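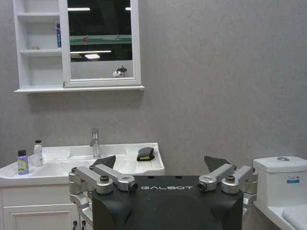 The sink run at Tisgate. Sponge on the basin, two bottles on the left of the rim.

Let the kids clean the bathroom

Every time I tell people what our robotics club does now I get the same face. Bathrooms? Yes. Bathrooms. Sinks, sponges, the ledge under the cabinet. Two years ago we did what every other club does, the foam balls and the coloured cones and the big shouty final in a sports hall, and I'm writing this quickly between marking and the four o'clock session because the entry form for next season is sitting on my desk and I don't want to sign it.

My case is simple enough. School robotics competitions have got too far away from anything a robot might be wanted for. The arena is flat. The lighting is the same for everybody. The ball is always the ball. A team can spend from September to March tuning one throw, and at the end they're very, very good at one throw. Fine. I've seen teams do wonderful things with it. But ask them what happens if the ball is wet and you get a blank look.

Now put the same students in front of a washbasin. Chrome tap, white basin, white wall cabinet, a mirror throwing the ceiling lights back at you. White on white on white. Nuwan Cassim, sixth form, best programmer we've had, lost most of a fortnight to that mirror. His code kept finding things to pick up that were reflections. He was furious. He also learnt more about cameras in that fortnight than in the whole of the year before, and he'll say so himself if you catch him in a good mood.

And the sponge. Soft things are horrible. Squeeze too hard and it folds, too gently and it slides, and it never sits the same way twice. Our log for the spring has 1,622 attempted grasps in it and I'm not going to pretend most of them were pretty. The first 100 were dreadful. One of the younger ones drew a little tombstone in the margin.

Objections, because I've heard them all.

It's not exciting. Well, no. There's no crowd, no buzzer. When we showed it at the Narthorpe open evening roughly 40 parents came through and a good half wandered off before the arm had reached the basin. But the ones who stayed, stayed. They asked proper questions. What if there's a child in there, what if the bottle is open, who puts it right when it goes wrong. I have never once been asked that about a foam ball.

It can't be scored. It can. We do it: did the thing end up where it should, did anything get knocked, how long. Sandamali Weerakoon wrote our sheet on one side of A4 and the students argued it into shape over a few lunchtimes. The Mollah league rulebook is 31 pages long and still needs a referee to settle the arguments.

It's demeaning. This one makes me cross. Somebody on the Drindunow parents' forum wrote that bright students shouldn't be "practising for toilets". Who does that person think cleans theirs? Half my club have a mum or an uncle who cleans for a living and they know exactly how hard it is, the bending, the reaching round behind things, noticing what's out of place. They have more respect for that job now than before. So do I. An hour watching a very clever machine dither over a sponge will do that to you.

The cost one I'll give them. It's a lot of kit for a school and we only manage it by sharing, Narthorpe one half term, us the next, and the bookings are a headache. A small club with one kit and a keen teacher can do the ball game tomorrow. They can't do this tomorow. I'd like that to change and I don't have a clever answer, except that a sink and a sponge are cheap and you can learn a fair bit with a secondhand arm bolted to a bench.

What I'd ask of the leagues isn't much. Keep the arena, keep the buzzer. Just give us one round with real stuff in it. A basin, a shelf, bottles of differnt shapes, and don't tell anyone beforehand where they'll be standing. See who copes. My guess is it won't be the usual winners, and that the usual winners would be back the next year having thought hard about it.

Form's due by the end of the month. Still not signed.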